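Shape and color should both carry information in a board game, and most published sets waste one of them. A set with four pawn colors and one pawn shape fails under a warm lamp at 9 p.m., when orange and red become the same piece. A set with shapes alone is slow to read from across the table.

Kylie Pirihi argued in the Clisavdale club newsletter that double coding clutters the board. I disagree. Clutter comes from piece count and from printed artwork, and a plain wooden board has no artwork to compete with. 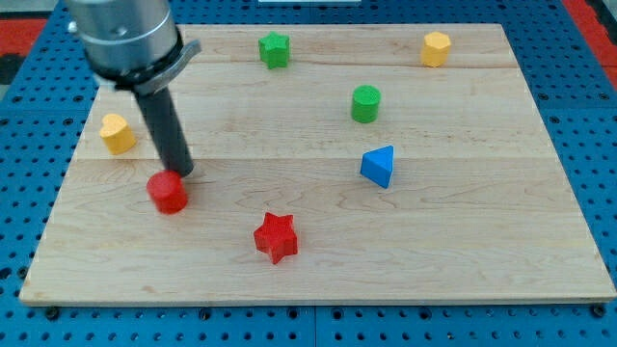 The useful case is the shared shape. A red star and a green star belong to one class by outline and to two sides by color, so a rule can address either property without a reference card. Rezende, which I have played 21 times, does this with short, thick blocks that stay upright when the table is bumped. Its rulebook still spends a page on a color key – a page it could drop.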